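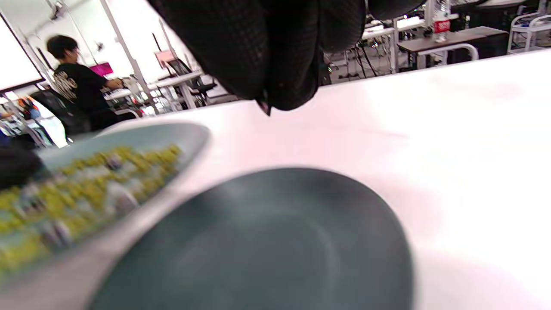 A teal plate and a bowl on one of the tables at the Homis open day.

Clearing a table is a dull job, and Homis has spent three years trying to get a machine to do it. On an afternoon in December the company opened its workshop to visitors, most of them people who run cafeterias and wanted to see how far the work had come.

Neema Swai, who leads the project, kept her opening talk short. The goal is a robot that can pick up plates and bowls of different shapes, deal with what is left in them, and stack them for the wash. The project is called Dosia. It learns from people, who do the same small tasks over and over with a hand-held gripper while the movements are recorded.

The team has 4000 recordings so far. Swai said 600 of them were thrown out, mostly for slips and bad grips. "A plate is easy until it has food on it or sits too close to a bowl," she said. "Then you have to come in from another side, and there are a lot of other sides."

Guests could try the gripper themselves. Fathima Patwary runs a school kitchen that serves 2000 lunches a week, and she went first. She got hold of a rim on her second try and set the plate down harder than she meant to. Her wrist was sore after ten minutes.

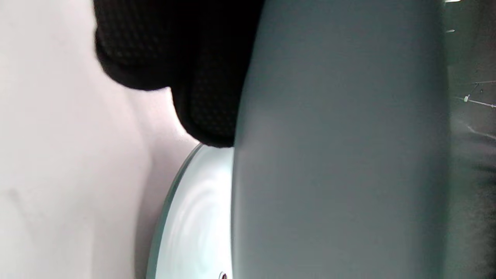
Black mesh fabric and a pale disc, seen close up during the afternoon session.

Close views matter a great deal to the software, according to Joyce Nyaga, an engineer on the team. At short range a plain surface can fill most of what the system has to go on, and edges are what it looks for. Pale dishes on a pale table were a problem for most of last year. Darker ones went better.

Patwary asked about price. Swai would not give one. She said a first trial is planned at the Mohamedi cafeteria next fall, with a member of staff standing by at every shift.

Esben Sveinbjörnsson, who manages a hospital kitchen, wanted to know about broken dishes. Nyaga told him the count is kept and will be shared with trial sites. He wrote that down and went back to the table for another turn with the gripper.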